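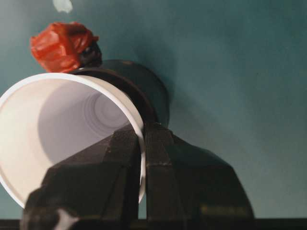
Why Does a Plastic Cup Have Rings on the Bottom?

Look inside a plastic cup the next time you have an empty one. Many plastic cups have circles at the bottom, one inside another, like a target. Circles that share the same middle point are called concentric circles. You can find them on cup bottoms, on jar lids, and in a puddle after you drop in a pebble.

The circles on a cup have a job to do, and so do its other parts.

The bottom

Take a sheet of paper and hold it by one edge. It flops over. Now fold it back and forth like a fan and hold it again. It stays out straight. You did not add any paper. You only changed the shape.

Ridges in plastic work the same way. A flat, thin bottom would bend easily. It might bulge down in the middle when the cup was full, and then the cup would rock on the table. Rings of ridges make the bottom stiff, so the maker can use thin plastic and still have a cup that stands up well.

The rim

The rim is the edge around the mouth of the cup. On many thin cups it is rolled over or made a little thicker than the wall. Run your finger around it and you may feel the roll.

A rolled rim is smooth on your lips. It also helps the cup stay round. Squeeze an empty cup gently halfway down and then squeeze it gently at the rim. On most thin cups the rim pushes back harder.

The wall

Most throwaway cups are wider at the top than at the bottom. This shape is called a taper. A cup with a taper slides into another cup, so a tall stack takes up very little space. A box that holds 600 stacked cups would hold far fewer if each one stood by itself.

The taper also changes how a cup rolls. Lay one on its side on the floor and give it a small push. It does not go straight. The wide end travels farther than the narrow end on each turn, so the cup rolls in a curve.

How the cup is made

One common way starts with a flat sheet of plastic. A machine heats the sheet until it is soft, then pulls or pushes it into a mold. The mold is a hollow shape, and the ridges are already cut into it. The plastic cools, gets hard, and keeps every ridge. Then the cup is cut free from the sheet — and the leftover plastic can often be melted and used again.

Try it: the paper bridge

You need two cups, one sheet of paper, and some coins.

1. Turn the cups upside down and set them a hand's width apart.
2. Lay the flat paper across them. Put coins in the middle, one at a time, until the paper sags and drops.
3. Fold the same paper like a fan, with narrow folds that run from one cup to the other.
4. Lay it across again and add coins.

Write down both numbers. When Nima Soltani's class tried it, the best folded bridge held 40 coins and the flat one held 3.

Words to know

Concentric: having the same center.
Mold: a hollow form that gives soft material its shape.
Taper: to get narrower toward one end.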